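Recording Tabletop Demonstrations for a Two-Handed Pick Policy

Skutell help pages > Data > Getting started
Written by Italo Ruggiero

Use these steps to record a first set of demonstrations with the two-arm setup. By the end you should have 200 clean episodes of one task, labeled and ready for a first training run. You need a calibrated robot, a working teleoperation station and an operator who has finished the practice session.

Step 1. Write the task sentence first

Every episode carries one sentence that says what the robot does. Write it before you turn anything on. "Pick up the card and place it in the left hand" is fine. "Sort the table" is too wide, and two operators will do two different things with it.

Keep the sentence the same for the whole set. If you change your mind about the wording halfway through, start a new set.

Step 2. Lay out the table

Put down the objects named in the sentence, then add things that have nothing to do with it. A policy trained on a bare table tends to fail the first time somebody leaves a pen on it. Use a mix of flat, soft and tall items. Move all of them every ten episodes, and swap at least one for something from the bin.

Check that both hands can reach the work area without the elbows meeting the table edge.

Step 3. Set the start pose

Bring both arms to the start pose from the Dhillon panel and wait for the ready message. Open both hands. The first half second of each recording should have no motion in it, which makes trimming much easier later.

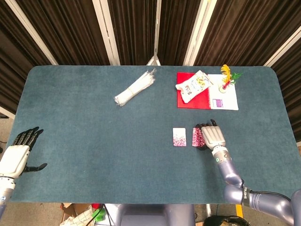

Thin objects need a slower approach than anything else you will record. New operators come straight down on them and push them across the table. Teach a grasp from the side: bring the hand in low, curl the fingers over one edge and close gently. The patterned card on the right is held from above, by its right edge, with a second card lying flat beside it. Leave a lookalike near the target in a good share of your episodes, and name the one you want in the task sentence. The felt gives a little under the fingertips, so practice on felt if that is what you will record on.

Step 4. Record

Press the left pedal to start and press it again to stop. Keep each episode under 500 frames. If you run past that, the operator is hesitating, and the policy will learn to hesitate too.

One retry inside an episode is allowed. If the first grasp misses, back off, line up again and finish. Keep those episodes and tag them "recovery". If the second try misses as well, stop and discard.

Do not fix the table by hand while recording. Stop first, move the object, then start a new episode.

Step 5. Label before you leave

Go through the episodes the same day. Mark each one good, recovery or discard. On the Litunside rig, the review screen opens on its own when you close a session. On older stations you have to open it from the Data menu.

Look for these problems:

Fingers hiding the object for the whole grasp
A dropped camera stream (the file will be much smaller than the others)
The wrong task sentence, usually left over from the last session
Arms that did not begin in the start pose

Step 6. Upload

Upload to the Drorkura bucket and use the task name as the folder name, lowercase, with underscores. The nightly check runs at 2 a.m. and rejects any folder with a missing label file. Rejected folders stay on the station, so fix the labels and upload again.

How many episodes do I need?

For a single object and one table, 200 is enough to see whether the task can be learned. Our card task needed over 300 before it held up with new clutter. Add variety before you add volume.

Next page: Splitting a set for training and evaluation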